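Ticket: wrist detector latches onto clothing and window, arm holds in pre-grasp
Project: Mutura
Component: perception / target selection
Opened by: Nighat Usmani
Assigned to: Ghazala Kakakhel
Status: fix merged, one item open

Summary
Grape pick task. The head view gives a stable target. When the planner hands over to wrist-view servoing, the target jumps to a region well outside the workspace and the arm holds in pre-grasp until the watchdog trips. Two wrist views and one head view from the same setup:

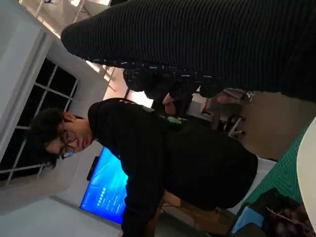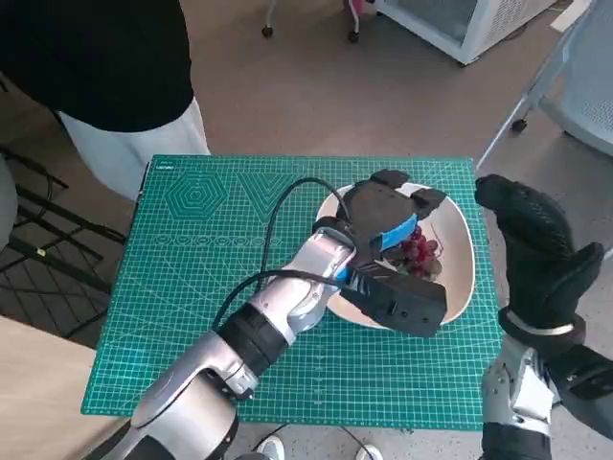
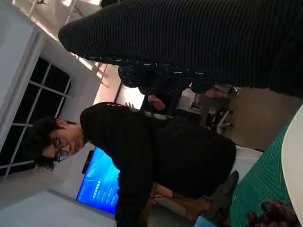
Wrist, head, wrist. Grapes at bottom right in both wrist views, under the gripper in the head view.

Environment
Perception node: Rana, main branch
Planner: Hareck, release build
Config: lab default, no local overrides
Control loop: 100 Hz

Steps to reproduce
1. Start the stack with the lab default config.
2. Load the grape pick task.
3. Start with the wrist tilted so that the room takes up most of the wrist view and the grapes are near a corner.
4. Let the planner switch to wrist servoing.

Expected: target stays on the grapes, or the handover is refused.
Actual: handover is accepted and the target moves to a dark region near the center of the wrist view.

Log excerpt
[planner] handover requested, source=head
[percep] wrist candidates: 2
[percep] selected id=1 class=grape_cluster
[planner] handover accepted
[servo] target outside workspace, holding
[servo] holding, 100 cycles
[servo] watchdog, abort

Comment – Nighat Usmani
First guess was wrist extrinsics. Reran the hand-eye check and the residual is within tolerance, so I'm ruling that out. Candidate 1 covers part of the black sweatshirt. Candidate 0 is the grapes, with the lower score. Dark, low texture, soft edges – I can see how the class head gets there. The bunch is also cropped by the image border, and the detector has a penalty for that.

Comment – Ghazala Kakakhel
Confirmed on replay. There are two separate faults.

First, the workspace mask is applied in the head pipeline only. In the wrist pipeline the mask is loaded and then skipped, because the code tests for a frame name that was changed in the Brurnden merge. No warning is printed. Anything the wrist camera can see is a legal candidate: people, the window, the wall display.

Second, the border penalty is too strong for wrist views. A target in the corner is normal at the start of an approach. With the mask forced on and the penalty left alone, the grapes are still dropped in part of the replay set, this time with no candidate to replace them.

Comment – Nighat Usmani
Can the planner reject this regardless? It already has the head estimate. If the wrist target projects far from it, refuse the handover and stay on head.

Comment – Ghazala Kakakhel
Yes. Added as a gate in Hareck. The distance limit is a parameter, handover_gate_dist, and it is read at startup only. Restart the planner after changing it.

Changes merged
– Wrist pipeline looks up the mask by the new frame name. A missing mask is now a startup error.
– Border penalty is disabled in wrist views while the planner is in pre-grasp.
– Handover gate as described above.

Verification
Replayed 1,125 stored wrist images with the mask and the penalty change. No candidates selected outside the workspace. Gate tested separately with an injected bad target: handover refused, planner stayed on head, no watchdog abort.

Still open
The gate trusts the head estimate. Once the gripper is over the grapes it hides part of them from the head camera, and the head estimate drifts toward the visible side. With a tight limit the gate then refuses good wrist targets. For now keep the limit at the default and do not tune it per task. Ghazala is looking at freezing the head estimate when the occlusion flag goes high. Leave this ticket open until that is in.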